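Folding table check, linen room, Vallach guest house
Checked by: Lucie Bélanger
Passed to: Manon Penner

1. Table top and mat. OK. Mat lies flat, wood border clear on all sides.
2. Table edges, splinters. OK. One rough spot sanded in August, no change.
3. Mesh laundry bags, holes or pulled threads. 20 checked, 3 set aside for mending.
4. Zippers. Must be fully closed before the bag is folded. See comment.
5. Printed drawings. Note any fading. Do not iron over them.

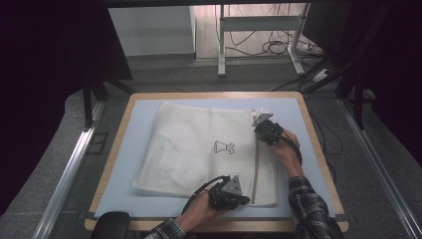
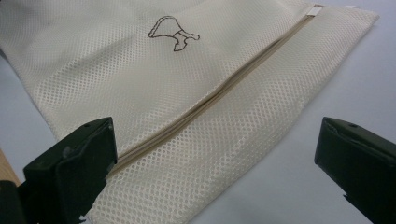
Vallach, 3/2/25

Comment on 4: the zipper in the second picture looks closed, with the mesh meeting over it. Run a finger along the fold anyway. An open zipper snagged a pillowcase on the last wash.

6. Wash label. Bags go in at 140 F or lower. Carter Gagnon to put the limit on the machine door.
7. Walkway behind the chair. Boxes found there, moved to the shelf.
8. Lamp over table. Slow to start. Replace before next check.

Open items: 3 bags to mend, door label, lamp.

Recent checklists
Dryer lint and vent check
Ironing station check
Shelf loads, linen room

This site uses cookies. By continuing you accept our cookie policy.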